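How to Follow a Book Talk When Your Hearing Isn't What It Was

Posted by Illia Kushnir, 12/07/2021

I do love a good author talk, and for years I sat through them catching one word in five and laughing when everyone else laughed. If that sounds like you, have a cup of tea and read on — it can be a good deal easier than you think.
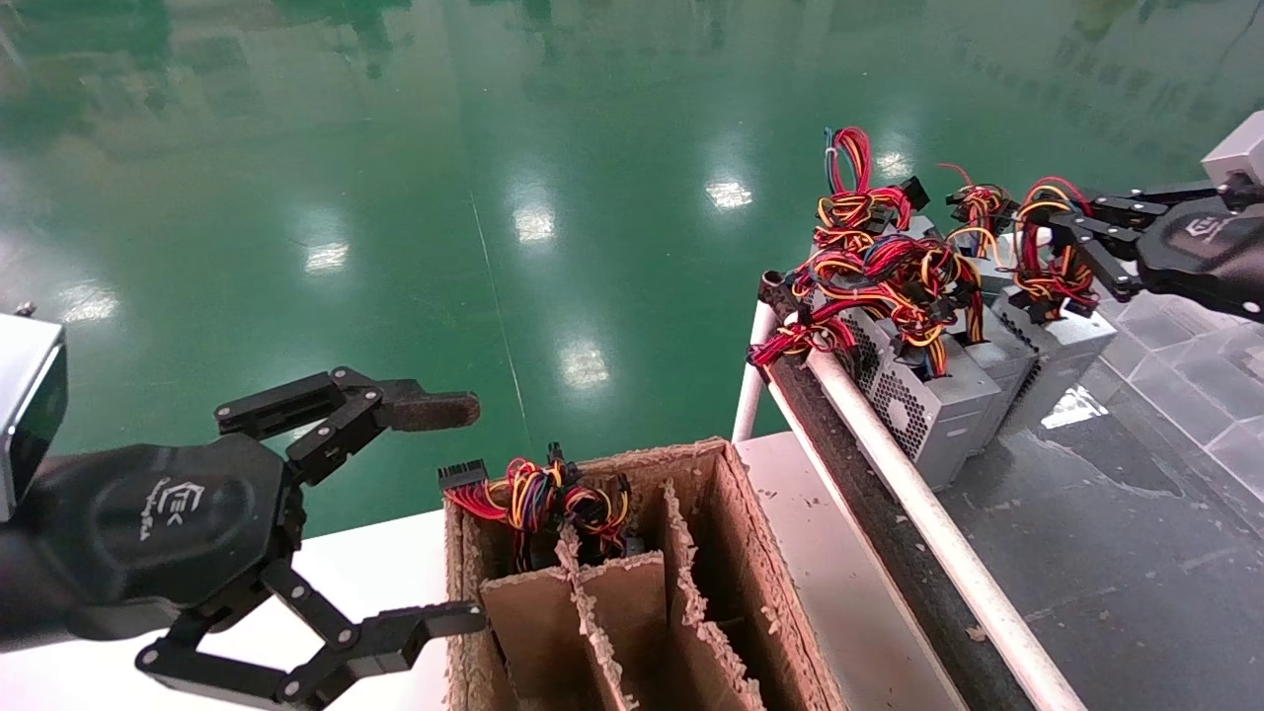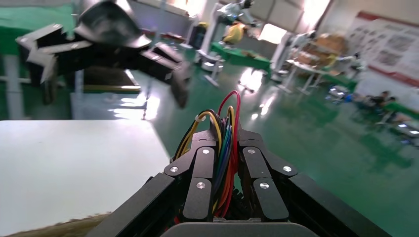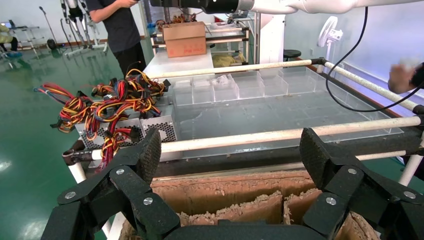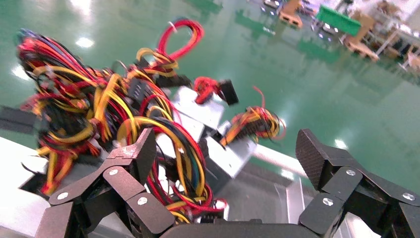
Start a week before, if you can. Ring or write to the place and ask whether they have a hearing loop, and whether it will be switched on for the evening (do ask that second bit!). The people at Mernirum were lovely when I asked, and even told me which seats were best.

Next, read a little of the book. Even 30 pages will give you the names and places, and names are the very hardest thing to catch when they come at you cold.

Get there early and sit in one of the first 3 rows, a bit to the side, where the microphone won't hide the speaker's mouth. Keep your back to any noisy door or coffee machine. If your hearing aids have a loop setting, try it before the talk begins.

When it comes to questions, ask the host to repeat each one into the microphone. My friend Bohdan Koval was too shy to do this at the Jaltar reading in March, so I put my hand up for him, and two ladies behind us said thank you.

Have a quiet sit-down afterwards, too. Listening hard is tiring work.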